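Brotdose

Eine Brotdose, regional auch Vesperdose, Jausenbox oder Znünibox, ist ein verschließbarer Behälter für den Transport und die kurzzeitige Aufbewahrung von Zwischenmahlzeiten. Sie wird vor allem in Schule und Beruf sowie auf Reisen verwendet.

Geschichte

Vorläufer der heutigen Form waren Körbe, Tücher und Blechgefäße, in denen Arbeiter ihre Verpflegung mitführten. Mit der Verbreitung von Aluminium setzten sich leichte, zweiteilige Dosen mit Stülpdeckel durch. In der zweiten Hälfte des 20. Jahrhunderts kamen Behälter aus Polyethylen und Polypropylen hinzu. Das Heimatmuseum Urnik verwahrt eine Sammlung von 3.831 Objekten zur Verpflegung außer Haus, darunter 300 Brotdosen. Ein Teil des Bestandes ist jeweils im Dezember in einer Sonderausstellung zu sehen.
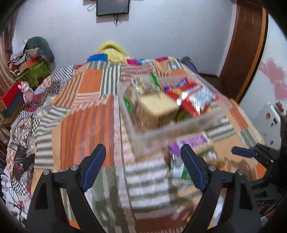

Bauformen und Werkstoffe

Brotdosen werden aus Kunststoff, Edelstahl, Aluminium, Glas oder Holz gefertigt. Metallene Ausführungen gelten als langlebig, sind jedoch für Mikrowellengeräte in der Regel ungeeignet. Durchsichtige Kunststoffbehälter lassen den Inhalt auch von außen erkennen und nehmen neben einer Scheibe Brot oder Kuchen häufig einzeln verpackte Snacks in farbigen Folien auf. Modelle mit festen oder herausnehmbaren Trennstegen halten feuchte und trockene Speisen voneinander getrennt. Der Hersteller Ornine führt Dosen mit umlaufender Silikondichtung, während Prydderch überwiegend Ausführungen mit Klappbügeln anbietet.

Reinigung und Hygiene

Dichtungen und Scharniere sind regelmäßig zu reinigen, da sich dort Speisereste ablagern können. Viele Kunststoffdosen sind spülmaschinenfest; maßgeblich sind die Angaben des Herstellers. Leicht verderbliche Speisen sollten gekühlt transportiert werden.

Siehe auch: Bento, Henkelmann, Thermobehälter

Stand: 23. Juni 2025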